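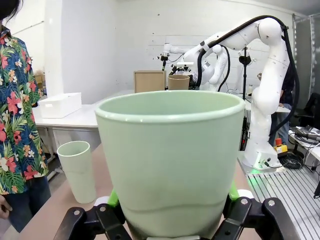 Ayanda Van der Merwe
List member, Pirkwood Shared Kitchen

Date: 2021-09-16
To: pirkwood-kitchen
Subject: Re: Stacking the new cups

Yolandi Moodley wrote:

> Hi all, the Suvov order has been unpacked and I think we can finally
> get rid of the second cupboard. All 156 cups nest. Mix the colors
> however you like, they're all the same cup. One column per shelf row,
> 4 columns deep, and we never have to think about it again. The Flelta
> brochure says nested storage takes up a quarter of the room. I'd like
> to have the old cupboard gone before the end of September unless
> someone has a real objection.

I don't know if this counts as a real objection, but I'd like to keep the cupboard until we've tried it with everything put away.

First, they are not all the same cup. There's the wide green one with the thick rolled rim that looks to me more like a flowerpot than anything I'd drink from, and there's the tall narrow one in nearly the same green. Put those two side by side and tell me which column they both go in. If the tall ones were part of the order, fine, but then they need their own row, and your plan doesn't have one.

Second, the quarter. A quarter of what? How much room you save by nesting depends on how far one cup drops into the next, and a brochure doesn't know our shelves. Look at how much of the upper one is still standing above the rim: 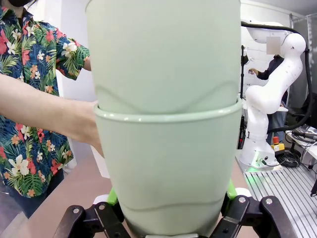
Sage green in sage green, same shape.

I'd call that a partial nest. It beats standing them in rows, I'll give you that. But every cup you add brings its own bit of height, and our shelves are not tall. Has anyone measured the gap between them? Lungile said she would, back when we were arguing about the plates, and I never saw a number.

Mixing the colors bothers me less, although I'd still sort them. The tan ones get used for the dry goods table and the green ones for drinks, at least that's what we agreed when Keabetswe did the labels. Once they're in the same column you have to pull it apart to get at the ones you want, and people will leave the rest on the counter. I know this because I've done it myself with the bowls.

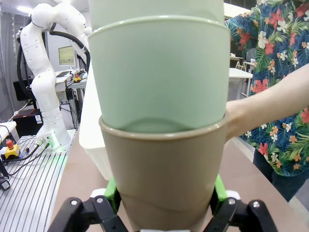
Pale green in tan. The rim of the tan one is where the green goes in.

My other worry is what happens when they're put away damp. The old Tshabalala cups stuck together so badly that we ended up running hot water over them, and two of them split anyway. Maybe this plastic is better. I'd want to see a full column left overnight after a wash before I believe it, and I'd want somebody other than the person who ordered them to pull it apart in the morning — no offense, Yolandi.

So, what I'd suggest:

Tall narrow ones on the top shelf, standing up, no stacking.
Wide ones nested, green with green and tan with tan.
Short columns you can lift out with one hand.
Old cupboard stays for now.

Dineo, you have the key to the back store. Could you check whether there's still a spare bin in there? If the columns won't fit the shelf, I'd sooner lay them down in a bin than start moving shelf pegs again.

I can come in early and do the overnight test if someone else does the washing.

Ayanda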